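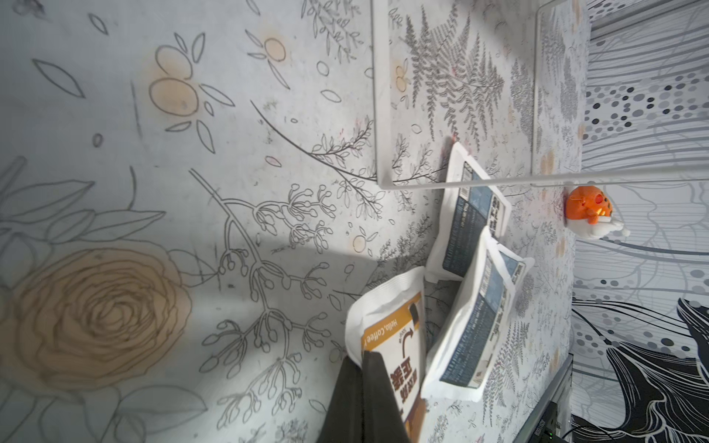

What the move cost, and what I'd skip next time

I moved out of Rorier in May after 11 years in the same apartment. A couple of readers asked me to write up the money side of it, so I have.

The new place is in Gruvevel, a 266 mile drive. I have two rooms and a kitchen, second floor, no elevator. I thought I could do it with a rental truck and one long day. I got three quotes from movers anyway, and the cheapest was more than I had paid for everything in the apartment put together, so the truck it was.

The truck was $415 with the mileage included. Gas was extra and I filled it twice. I paid for the damage waiver after going back and forth on it for a week. I didn't scratch anything, but I drove the whole way without worrying about gas station pillars, and I'd pay it again.

Boxes I mostly got free from the grocery store. Liquor boxes are the best ones. They are small enough that you can't overload them and the bottoms hold. I bought wardrobe boxes and regret it. Clothes go in trash bags fine.

The mistake was the couch. I took the legs off, wrapped it, got it down the old stairs, drove it the whole way and then could not get it around the landing at the new building. I had measured the front door and the apartment door. I had not measured the landing. It sat in the downstairs hall overnight and I sold it the next morning for less than the price of the truck gas.

Paper was the other thing. I kept every manual, statement and school catalog I had ever been handed, and I packed all of it without looking. I moved four boxes of paper up two flights and then spent my first free Friday putting three of them in recycling. If you are moving, do the paper before you go. It weighs more than anything else you own and you'll miss almost none of it. 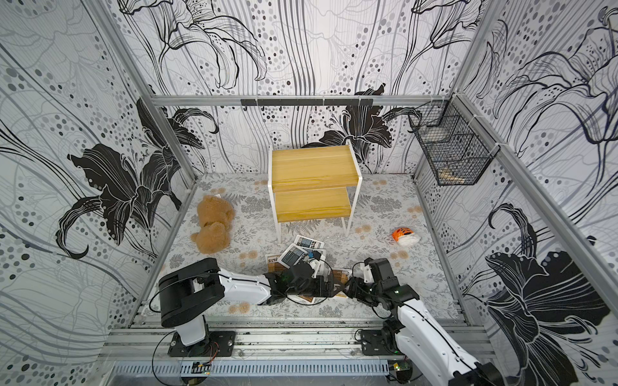 What I did keep fits in one accordion file: the lease, the car title, tax returns, medical records and the warranty for the Antoniuk washer, which I left behind and should probably mail to the new tenants.

Address changes took longer than the move. The post office part is quick. The bank was quick. The insurance company wanted a utility bill with the new address on it, and the utility company wanted a lease with a signature on every page, and my lease only has one on the last page. That went on for two weeks. Start with the utilities if you can, then everybody else.

The deposit on the old place was $400 and I got all of it back. I cleaned the oven, filled the nail holes and took the shelf paper out of the cabinets. I also walked through with my phone on the last morning and recorded every room, including inside the closets. I never had to show it to anyone.

As for the new apartment, the water pressure is better and the street is louder. The bedroom window faces a bakery that starts up at four in the morning, and I'm getting used to it. I still need a couch. I have the landing measurements written on a card in my wallet now, and I've ruled out most of what the Gruvov outlet carries.

I may do another post on what it costs to live here once I have a few months of bills to compare.

Comments

tallpines: We lost a box spring to a landing like that. The split kind comes in two pieces and goes up anything.

Marmalade44: Did you have to pay extra for dropping the truck off in a different city? The quote I got nearly doubled when I put that in.

Reply from the author: It was already in the price I listed. Check a few different drop-off lots, the prices weren't the same.

oldkettle: Agree on the paper. I'm still opening boxes from my last move.

Recent posts

Getting a security deposit back
Cheap curtains for a street-side bedroom
Soup from whatever is left in the freezer
Do you need renters insurance?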